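Section 4: Setting Up the Tree Stand and Watering Reservoir

This section covers the Odon stand for cut Christmas trees up to 110 inches tall. If you bought the Odon with the Matlala light timer, set up the stand first and leave the timer in its box until Section 5.

Before you start

You will need a hand saw, a tape measure, a pair of work gloves and a watering can with a long spout. The foot pedal and the four leveling pads come in the bag taped inside the reservoir. Cut the bag open over a table, as the pads are small and roll.

Pick the spot before the tree comes indoors. Keep it at least 60 inches from fireplaces, radiators and heating vents, and clear of doors that open inward. The stand weighs very little when empty but is hard to move once it is filled.

Caution: Do not place the stand on heated flooring. The tree will dry out faster and the pads may mark the finish.
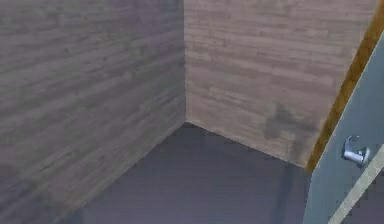
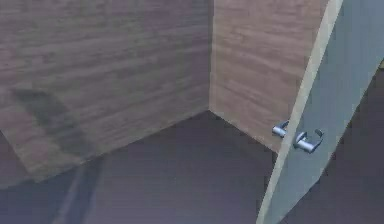

Fitting the pads and pedal

1. Turn the stand upside down on a towel.

2. Press one pad into each of the four sockets. A pad is seated when its rim is level with the plastic.

3. Turn the stand right side up and check that it does not rock. On an uneven floor, turn the pads counterclockwise to lengthen them.

4. Slide the foot pedal into the slot marked with an arrow until it clicks. The pedal should move freely up and down.

Preparing the trunk

5. Cut a disk from the bottom of the trunk. Cut straight across. An angled cut or a V-shaped cut takes up less water and will not sit flat on the center spike.

6. Remove any branches on the lowest 9 inches of the trunk.

7. Put the tree in the stand within two hours of cutting. Sap seals the cut after that and you will have to cut again.

Note: Do not shave the sides of the trunk to make it fit. The outer layers carry most of the water. If the trunk is too wide, use the larger Rinport stand instead.

Mounting the tree

8. Leave the netting on. Set the safety lever to OPEN.

9. With one person holding the tree upright, lower the trunk onto the center spike. A second person should guide it from below.

10. Step back and check the tree from two sides. It is much easier to straighten now than after the jaws are closed.

11. Pump the pedal until the jaws touch the trunk on all sides, then keep pumping until the pedal feels firm. Do not stand on it with your full weight.

12. Set the safety lever to LOCK. Give the trunk a gentle push at chest height. If it shifts, go back to step 8.

13. Cut the netting from the bottom up and let the branches drop. Most trees need several hours to settle, so wait until the next day to hang ornaments.

Caution: Never move the lever to OPEN while the tree is standing without support. The jaws release all at once.

Filling the reservoir

14. Pour in plain tap water until the red float reaches the MAX line. The reservoir holds 2 gallons.

15. Check the float again before you go to bed. A freshly cut tree drinks heavily on the first day.

16. After that, check it every morning. Do not let the float drop below MIN – once the cut end has been dry for a few hours the tree may stop drinking.

Sugar, aspirin and bleach are not needed and can damage the float seal. The Cliromska warranty does not cover seals damaged by additives.

Storing the stand

Empty the reservoir with a cup or a sponge before you take the tree out. Rinse away needles and sap with warm water, dry the jaws and put a drop of light oil on the pedal hinge. Store the stand with the lever set to OPEN so the cable is not under tension.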